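Progress report: two-arm tabletop cell, upkeep and repair
Project Wekau, Moroz site
Friday, April 27, 2018

Status against plan

The cell is running, with reservations. At the last review we said the gripper work would be finished and the cell handed over to the Grida line by now. The gripper work is finished. We don't recommend the handover yet, for the reasons below.

Downtime this period came to 76 hours, against 12 planned. Most of it went on the wrist cable of the second arm, which was replaced twice. The first replacement came from Vusero with the right part number and the wrong connector. They have credited us for the part but not for the lost time, and we don't expect them to.

Gripper fingers

The old finger pads had been losing grip on smooth objects since September. The supplier's advice was to raise the closing force. We tried it and it dented things, so we went back to the old setting and changed the pads. Drop rate on the smooth test items has come down from 9 percent to 2 percent. That sounds better than it is - the test was short, every run was on the same bench, and new pads always do well in their first weeks. We would like to see the same result on worn pads before anyone quotes it.

Calibration

The wrist cameras were recalibrated after each cable change. The supplier's procedure claims the values survive a cable swap. In our hands they did not, either time. We now recalibrate as a matter of course, and the extra time should go into the upkeep budget instead of being booked as a fault.

The two arms share a small work area, and clearance between the wrists is our main worry. The software keeps a safety margin, but it works from a model of the cell that still has the old camera mounts in it. Until the model is corrected we run both arms at reduced speed whenever they work over the same object.
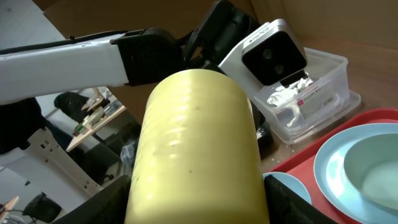
Wrist camera view, first arm: yellow cylinder between the fingers, second arm's camera and gripper just behind.

Open items

Correct the cell model. Promised by Vusero, no date given.
Repeat the grip test on worn pads.
Cable routing on both arms. The cable clips are a stopgap and we don't trust them.
Spare wrist cable, to be held on site. Ordered, not received.

Request

We ask that the handover payment be held over to the next period and that a second set of pads be approved now. We see no case for the extended service contract on the terms offered - over half of what it covers is work we already do ourselves.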